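Usley Reviews: a small collection of album write-ups

Hello, and thank you for stopping by. This folder holds the record reviews that ran in Usley, a music newsletter which went out by post and later by email to anyone who asked for it.

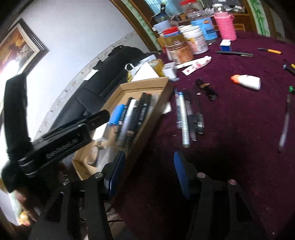

There are 374 reviews in all, mostly of country, folk and soft rock albums, with a fair bit of brass band music that crept in over the years (I make no apology, I love a good cornet solo!). Most run to 300 words or so, though the longest, a very fond piece on a live double album by Wuyts, goes on past 1,000 and I couldn't bring myself to trim it.

What each entry contains

Every review is a plain text file. The first 3 lines give the artist, the album title and the label, then there's a blank line and the review itself. Where the label was never printed you'll find the word "unknown". Albums put out by the artists themselves say "own label", even when they had made up a grand name for it.

Spelling and corrections

I've left the writers' spelling alone, apart from band names, which I've put right wherever I could check them against the sleeve. Zositz turned up in four different spellings, bless them, and is now the same throughout. If you spot one I've missed, do send it in.

Things to bear in mind

The reviewers were fans first and they tended to pick records they expected to like, so there are very few unkind words in here. Please don't treat the collection as a fair picture of what was released. Star ratings only came in halfway through, and the early reviews have none.

Using the reviews

You're welcome to read, search, count and quote them for anything that doesn't make money. Please credit Usley when you do. The Pravano festival reports are kept in a separate folder, and I hope to have those tidied up by March.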